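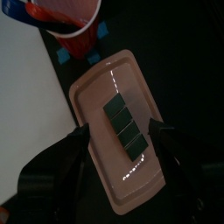
트레이 위에 한 줄로 놓인 짙은 회색 블록 네 개

1/8
코크브리지 생활문화재단은 물품 대여 서비스 '졸레티(Jolletti)'의 운영 기준을 다음과 같이 개정하여 안내드립니다. 개정 기준은 2024년 11월 3일 대여분부터 적용됩니다.

2/8
현재 대여 목록에는 804점이 등록되어 있습니다. 주방용품, 수납용품, 보드게임과 완구, 소형 공구, 행사용품으로 분류되며, 전체 목록은 재단 누리집과 웨스티로우 분관 안내대에서 열람하실 수 있습니다.

3/8
1인당 대여 한도는 종전과 같이 8점입니다. 대여 기간은 18일로 조정되며, 예약자가 없는 물품에 한하여 1회 연장이 가능합니다. 연장 신청은 반납 예정일 전날까지 접수합니다.
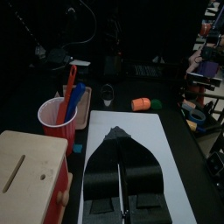

4/8
구성품이 여러 개인 물품은 대여 시 봉투에 동봉된 구성표를 확인하여 주시기 바랍니다. 반납 시에는 창구 직원이 이용자와 함께 구성표를 대조합니다. 일부 구성품이 누락된 경우 해당 물품은 반납 보류로 처리되며, 보류 기간에는 연체가 적용되지 않습니다.

5/8
통상적인 사용에 따른 긁힘이나 변색은 변상 대상에 해당하지 않습니다. 파손 또는 분실의 경우 동일 물품으로 변상하는 것을 원칙으로 하며, 단종된 물품은 담당 부서와 협의하여 유사 물품으로 갈음할 수 있습니다. 임의로 접착하거나 도색하여 반납하는 일은 삼가 주시기 바랍니다.

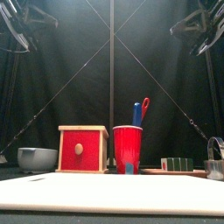 6/8
식품에 닿는 물품은 세척 후 완전히 건조하여 반납하여 주십시오. 무인 반납함에는 유리 및 도자기 제품, 전기용품을 넣을 수 없습니다. 해당 물품은 웨스티로우 분관 2층 창구에서만 접수합니다.

7/8
기증 접수는 내년 4월에 재개할 예정입니다. 접수 품목과 상태 기준은 현재 검토 중이며, 확정되는 대로 본 계정을 통하여 공지하겠습니다. 그 전까지 분관 앞에 물품을 두고 가시는 경우 보관이 어려우니 양해를 부탁드립니다.

8/8
대여 및 변상 관련 문의는 물품관리팀 아디 소파쿠아(Adi Sopacua), 단체 대여 문의는 이용지원팀 마르턴 디르크스(Maarten Dierckx)에게 하여 주시기 바랍니다. 본 게시물의 댓글로 남겨 주신 문의는 개인정보 보호를 위하여 개별 답변이 제한될 수 있습니다.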